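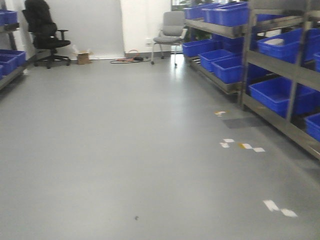
Page last updated: Wednesday, 9:40 a.m.

FOR IMMEDIATE RELEASE

Busico Opens Its Storage and Sorting Room in Cukdale, With Blue Bins, Steel Shelves and Plenty of Foam

CUKDALE – Busico, the parts and craft supply company that many of our neighbors know from the little counter on Steiner Street, is very happy to share that its new storage and sorting room is open and in daily use. It has been a long road to get here (longer than we told our customers it would be, and we thank every one of them for their patience), and we would like to tell you a bit about how the place is set up and what it will mean for the schools, model clubs and small workshops that order from us.

The room is a plain one, and we like it that way. There is a wide gray floor with metal shelving to either side, so that a person can walk straight down the aisle with both arms full and not bump into anything. At the far end we have kept a couple of chairs on wheels for anyone who needs to sit down with an order sheet, and there is a window with green leaves outside it, which has already done wonders for everybody's mood in the afternoon. Our old back room had no window at all, and you could tell by three o'clock!

Most of our stock now goes into blue plastic bins. We went back and forth for weeks over cardboard boxes, wire baskets and a set of drawers that somebody's uncle was selling, and in the end the bins won. A bin can be wiped out with a cloth when it changes jobs from one season to the next, and it comes off the shelf in one piece when a big order needs to be packed.

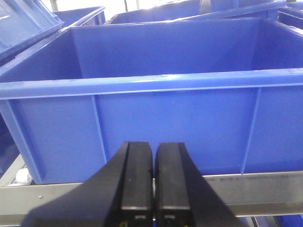 Each bin is emptied all the way before anything new goes into it. That may sound like a small rule, but anyone who has ordered 50 small blocks from us and found a stray piece from another size at the bottom of the bag will understand why we are so pleased about it. The new arrangement gives us 88 bin places in all, compared with 42 in the old back room, and it leaves us space to keep the popular sizes close at hand through the busy months.

Foam is where we expect the biggest difference. It has been our best seller ever since the teachers found us, and it goes out the door for building projects, counting games, stage sets, little landscapes for model railroads and goodness knows what else. It is also a fussy thing to store. It picks up dents and smudges if it gets shoved in with heavier goods, and a crease pressed into a soft block has a way of staying there. So the foam now has bins of its own, and every piece gets looked over on a steel tabletop next to the shelves before it is packed.

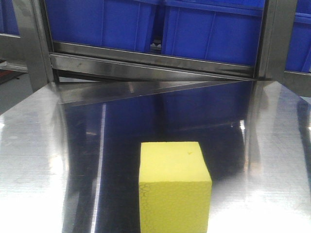 Steel was the right choice for that job. Crumbs of foam brush right off it, and the light bounces up from the metal so that you can see the lower sides of a piece nearly as well as the top. Blocks with clean faces and good corners are sold at full price. Those with a few hairlines or a small dent are perfectly good for cutting, carving and painting, and they go into our Skidach packs, which many of you have been buying for years and which cost a good deal less. With the new room we expect to put together up to 2,000 Skidach packs before the end of the school year.

We know that some of our longtime customers have been worried that a bigger room would mean less care, and we want to set their minds at ease. The way we check an order hasn't changed a bit. Every block is still looked at from the top and the front, turned over, and looked at again.
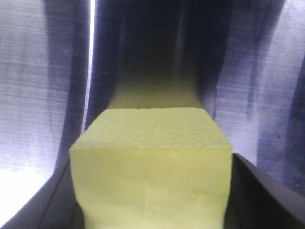
Cubes and longer rectangular pieces are kept apart from now on, too, so please say on your order which of the two you need. If you aren't sure, tell us what you are making and we will gladly suggest something. Mixed orders are still welcome, and they will simply be packed in separate bags inside the same box.

The counter on Steiner Street stays open just as before, and orders can still be picked up there. School orders for the spring term will be taken through the end of February, and we do ask teachers to send them in early if they can, as yellow tends to run out first.

About Busico

Busico supplies foam blocks, small parts and craft materials to schools, clubs and workshops in Cukdale and the surrounding towns. Questions about orders, Skidach packs or the new storage room are welcome at the Steiner Street counter during opening hours.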